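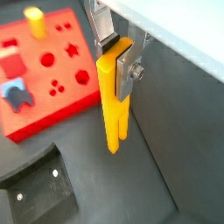 Are you ever going to open on a Sunday, one parent wrote to us back in September, because by the time we've finished work and swimming on the other days you've already packed up.

Latest news > Media releases > Families
Search this site Enter keywords Go
12th January
By the coordinator, Rarkden Toy Library

RARKDEN TOY LIBRARY MOVES TO CAMLEY AND OPENS SUNDAYS

Well, yes, we are! From next month Rarkden Toy Library will be open every Sunday morning from nine until noon, and we'll be doing it from a new home on Skendetti Street in Camley, two doors up from the bakery. I've been busting to tell people this since before Christmas and I'm very glad I can finally put it in writing.

Some background for anyone who hasn't come across us. We started in 2000 in the back room of the Queiroz Hall with a few shelves and a card file (I still have the card file, and no, I won't throw it out). We now have 416 member families and 1219 toys, puzzles, games and ride-ons in the catalogue. Last year we made 2621 loans, our biggest year yet, and most of them went out through a doorway you couldn't get a double pram through.

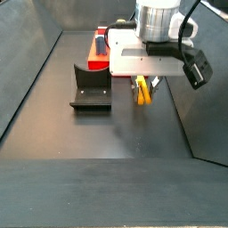
The new place has a proper ramp, a toilet with a change table and parking behind the building. There's also a play corner, so kids can have a go at something before it goes home with them. I reckon that will save a lot of tears at the desk, mine included.

Borrowing works the way it always has. You join for the year, you take home up to five items at a time, and you bring them back in three weeks. Your old membership card is still good. If a piece goes missing, tell us and we'll put a note on the bag. Please don't hide it from us! Pieces turn up under couches months later and we're always happy to have them back.

A few people have asked what we have for the under-threes. Plenty, and more than we used to, as we spent most of last year's grant on stacking, posting and sorting toys. They go out fast, so ring ahead if you've got your heart set on one.
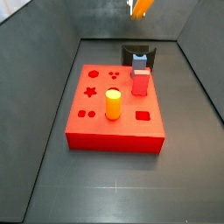

Shape sorter in red foam, with star and hexagon cut-outs.

We'll close the Queiroz Hall room for a fortnight while we shift everything across. Loans due in that time will be extended automatically and there'll be no late fees. If you have a ute or a trailer and a spare morning, I would love to hear from you. Lunch is on us.

Donations of clean, complete toys are welcome once we're settled, but please hang on to them until then. We can't take soft toys or anything with a button battery.

Media are welcome to visit the Camley rooms before opening. Leave a message on the library phone and I'll ring you back, usually after school pick-up.

ENDS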